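Workshop > Automation > Faults and fixes

The cell that kept dropping blocks

Posted 21/11/2020

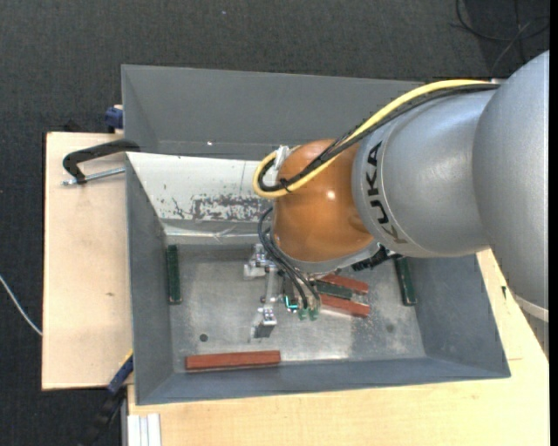
One reader of my last post wrote in to say it would be the vacuum or the air, it always is, and I should stop blaming the software until I'd put a gauge on the line. I had already spent two evenings blaming the software by then, so the advice was fair. It was also half right.

The job is simple enough on paper. The arm picks blocks out of a metal bin and puts them on a rack, and when the bin is empty we tip them back in and go again. Telletti wrote the picking program and we run it. In February it did a full shift with no trouble. When we started it again this spring it began letting go of blocks partway through the lift. Most fell back in the bin. One went over the side and landed where I'd been standing a minute earlier, which is when I shut it down and started writing things in a book.

First fault, out of 623 picks: 9 drops that I could confirm from the log. That doesn't sound like much. The trouble is that the program didn't know it had dropped anything. It carried on to the rack, opened on nothing, logged a good place and came back for the next one.

I checked the fingers first. There was a bit of wear on the pads but they closed square. Then the program, line by line, with Telletti on the phone for some of it. They were polite about it. Nothing wrong there either.

Then I did what the reader said and put a gauge on the supply. It sat where it should with the arm parked. With the arm moving it sagged, and only when the wrist was turned most of the way round toward the left wall of the bin. Turn it back and the pressure recovered.

So it was the air, but the supply was fine. One of the thin hoses was being pulled tight at the far end of the wrist's travel and had started to split just above the fitting. You couldn't see it with the arm parked. Bend the hose by hand and you could hear it.

The reason it was tight is my own doing. Over the winter I re-dressed the cables after the yellow one had been rubbing, and I left less slack than there was before. It looked tidier. I ran a slow test move afterwards, but I never took the wrist right to its limit, and that was the move I needed to check.

What we changed:

New hose, cut longer, from Brokden. The old one is on my desk.

The cable loop redone, then the wrist taken slowly through its whole range with one person on the pendant and one watching from outside the fence.

A pressure switch on the gripper line, wired so the arm stops if it drops below the set point. This should have been there from the start.

A check in the program that the fingers are holding something before it leaves the bin. Telletti had this as an option and we had it turned off to save time on the cycle.

The fence moved back on the side where the block came over. It was inside the distance in our own risk assessment, and I signed that assessment.

Since then it has done 173 picks with no drops. I'd like a lot more than that before I call it fixed. The cycle is slower with the grip check on - 5 seconds over the whole bin - and I can live with that.

I still need to write up the near miss properly. If anyone has a good way of protecting small hoses at a wrist without making the bundle too stiff to turn, leave it in the comments.

4 comments
Share 9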